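Hamthorpe Embossed Psalter
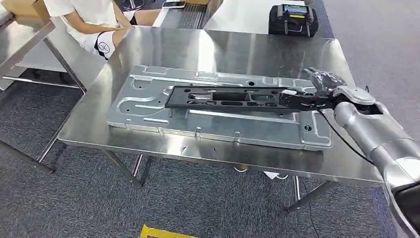
The Hamthorpe Embossed Psalter is an English edition of the Book of Psalms in raised letters, made for blind readers and issued by the Trevaskis press at Hamthorpe. It uses a simplified Roman alphabet and was printed without ink. Each leaf was pressed between a pair of matched metal plates, so that the letters rise from one side and leave hollows on the other. Relief of this kind is familiar from stamped sheet metal, such as the light gray galvanized panel on the steel table, with its raised ribs, rounded channels and recessed troughs. Paper holds such relief less well, and the lines in the Psalter are widely spaced to limit crushing.

Contents
The edition contains all 150 psalms, with the Hebrew superscriptions translated and set as separate lines. Verse numbers are placed in the left margin. Selah is kept wherever it occurs in the source text. The five traditional books are divided among several volumes, and Psalm 119 has a volume to itself, with the name of a Hebrew letter at the head of each of its 22 sections.

Production
The plates were cut by hand at Unton. The surviving ledger records 965 plates, of which 408 were later recut to correct worn or reversed letters. A print run of 300 sets was completed. Leaves were bound with thick guards at the spine, which kept the boards from pressing on the text. A volume could weigh up to four times as much as an inked psalter of the same content.

Text
The wording follows the Authorized Version with modernized spelling. Fuseini Acheampong's collation lists 2,883 differences from the base text, nearly all in spelling and punctuation. Two verses were left out of Psalm 78 and supplied on a loose leaf, now missing from most sets.

Copies
Complete sets are rare. The Otum collection holds one, cataloged by Carleen Paewai, together with proof leaves for Psalms 42 to 51. The catalog entry was last revised on 2022-08-29.

See also
Metrical psalter
Raised type
Superscriptions of the Psalms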